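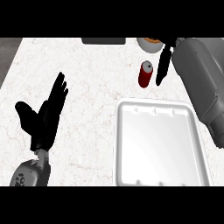 Comparing Hands and Fingers in a Simulated Kitchen

Workshop > Robot Arms > Grippers

Tips | Projects | Parts | Archive | Contact

18 July 2018
By Kiri Henare

These notes cover setting up a two-arm counter task in simulation, with a multi-fingered hand on the left arm and a tapered gripper finger on the right. The task is clearing up after lunch: soda can to tray, then bowl to tray. The controller is Podport. The same steps apply to Sarner with different menu names.

Set the counter first

Fix the counter height before loading either arm. Moving it afterward shifts every saved pose. Leave a stretch of bare counter between the hand and the tray. The left arm needs that space to turn its wrist, and a collision there stops the run.

Put the can upright in the middle distance and the tray near the front. A can placed directly behind the tray makes a short carry and a fair first test. Keep the bowl at the back until the can works.

Start with the hand open

Save the open pose as the home pose. Fingers together, thumb out to the side. If home is a half-closed fist, the thumb clips the can on the way in.

Close the thumb last. Wiremu Gilchrist prefers thumb first on wide items such as the bowl, and his results on the bowl were better than mine. On the can, thumb first tipped it in 11 of 60 runs. Thumb last tipped it in 2.

Bring the finger down beside the can

Lower the gripper finger next to the can, clear of the side, and stop. Check the gap. Then move sideways at low speed. Coming down at an angle catches the top rim.

Grip force

Begin low and raise it in small steps. Too much force pushes the can through the finger in Sarner. Podport ejects it across the counter instead. Both are contact errors and go away with a smaller time step.

Friction on the tray

Set the tray floor and the rim separately. With one value for both, the can drags on the rim during release.

Logging

Save joint angles and contact force for every run. We stopped at 2,000 runs per hand. File names should include the hand, the object and the thumb order.

The Lachance wrist settings will be added in December.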